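Week 5: Moving a site onto a managed virtual server

Welcome back! Last week you got the Sikus demo site running on your own laptop. This week it goes onto the course host, Zedari, where other people can reach it (my favourite part of the unit).

Before the lab, read the section on snapshots. A snapshot is a saved copy of your server's whole disk, and a fresh one makes it much easier to be brave with your settings.

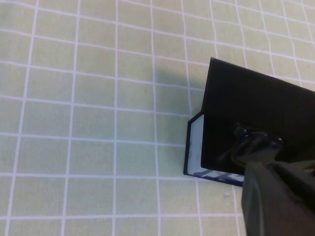
Take your first snapshot before you touch the firewall. Label it with your group name and the word "clean". Each group gets 2 servers, one for practice and one for marking, so please check which one you're logged in to!

Firewall rules come next. Open the web ports to everyone, but keep remote login limited to the campus network. Then attach the static address, so your site keeps the same address when the server stops and starts again. Write that address in your lab book, along with the server's region and plan size.
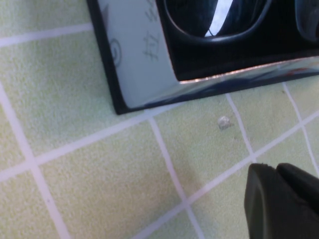
Do we need a new snapshot after changing the firewall?

Firewall rules on Zedari are stored outside the disk, so a snapshot doesn't capture them. Keep your own list of the rules in your lab book.

Lab report: 4 pages at most, with your rule list at the back. Submit through Pritari by May 15, 2023.

Optional reading: the Engström notes on load balancing, which are terrific and lead nicely into week 6.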